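3.2 Collecting demonstrations by remote control

All demonstrations were recorded on the Joltmont bench at our Triltport site. The operator moves a pair of leader arms by hand, and the two follower arms copy the joint positions. Each follower carries a small camera at the wrist. We chose this set-up over guiding the arms directly, as a hand on the follower would often block the wrist view during the approach.

Five operators took part, two of whom had used the Dai control software before. Each was given 12 practice attempts, which were not kept. They were told to approach the object at a steady pace and to pause briefly before closing the fingers. No instruction was given on which side to approach from. Attempts in which the operator lost control of the object were stopped and marked as failed, but stayed in the record.

Figure 3 gives a wrist view with the small pale green object on the dark tabletop, close to the patterned wall panel on the right. Starting positions near a wall leave less room for the fingers, and operators had to turn the wrist before coming down.
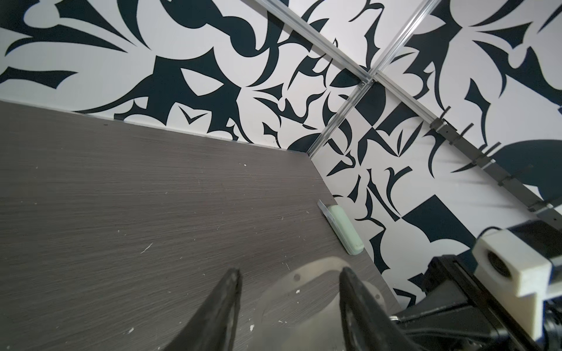

Figure 3. Wrist camera view of the workspace. The two black gripper fingers are at the bottom centre, and part of a second arm is visible at lower right.

3.3 Trimming and labelling

Recordings were cut at the first and last movement of either leader arm. Pauses inside an attempt were left alone. A second operator then marked the start of the approach, the grasp and the release using the Trusadness labelling tool. Where the two camera streams differed in length, the longer was shortened to match. We removed 13 recordings with missing joint data before training.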